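Real wood or laminate? How do I clean this table top?

Liette Chisholm
Bought a used table from a neighbor in November. It's pale, with long wavy grain and a grayish shine where the light hits it. I can't tell if it's real wood, and I don't want to ruin it with the wrong cleaner.

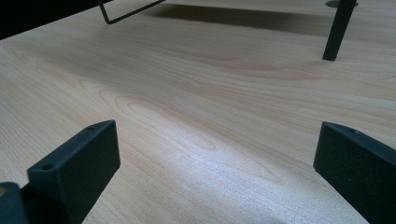 2 replies

Mackenzie Dufour
Look at the edge and the underside. On solid wood the grain lines carry over the edge and show on the end. On laminate they stop, and you can often find a seam. Until you know, use a damp cloth with a drop of dish soap, wipe with the grain and dry it right away. No oil yet, it only smears on laminate.

Chiyo Ogura
had one like it, used soap and water for 13 years and it was fine. don't use the scratchy side of the sponge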